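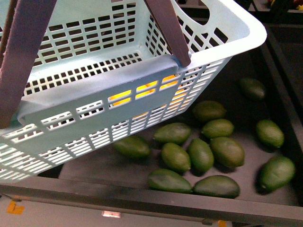

Trying to cook from my gran's notebook

30/04/2005

So I finally got the notebook out of the box in the spare room, the one Mum handed over last July with the words "you're the one who eats". It's a brown school exercise book with a cracked spine, and every page smells faintly of nutmeg. I've been promising myself I'd cook something out of it for months and then making beans on toast instead.

The first problem is her handwriting. The second is that she never wrote down a quantity if she could help it. Her leek and potato soup reads, in full: "Leeks, spuds, the usual, don't let it catch." What is the usual? I rang Mum and she said "well, you know, the usual", so that's obviously inherited.

I went for the cabbage thing in the end. We had it constantly when I was little and I'd have sworn blind I hated it, but I've been thinking about it on and off all winter. You shred a white cabbage, fry an onion very slowly in more butter than seems decent, then put the lot in a pan with caraway, a splash of vinegar and a grated apple, and leave it alone. The notebook says "until soft, have a cup of tea". I had two and it still squeaked. I think she must have meant a pot.

Anyway, it was lovely! Not quite hers, a bit sharper, and I suspect she put sugar in and didn't own up to it. I ate it with sausages the first night and cold out of the tub the next morning, standing up, which I don't recommend if you've got to talk to people at work.

Hermine Pfister (who some of you will remember from the marmalade business) reckons the apple should go in right at the end so it keeps its shape. I tried that with the second half of the cabbage and I prefer it mushy. Sorry, Hermine. She's right about the caraway though, you do need to crush it a bit first or you end up picking seeds out of your teeth all evening.

What I'd really like to get to is the dumplings on page 6. There's a big greasy thumbprint over the middle of the recipe and the only words I can make out are "stale", "milk" and "NOT TOO WET", underlined twice. Fongchan Nakpan came round for supper and held the page up to the lamp for ages and thinks one of the other words is "marjoram". I thought it said "margarine". Quite different dumplings, depending. If anyone's family made something similar with old bread, please leave a comment and tell me how much milk, in actual numbers, with a unit after it.

I'm typing the pages up as I go, by the way, because the paper is getting very thin at the corners and my cousins all want a copy. I've done the soups and most of the puddings. The puddings are much more detailed than anything else in there - she measured things when sugar was involved - so those should be easier. There's a steamed ginger one I've got my eye on for when my brother's down, if I can find a basin with a proper rim. Mine went in the move and I've been making do with a cereal bowl and foil.

Rhubarb is next, I think. She's got four pages on it.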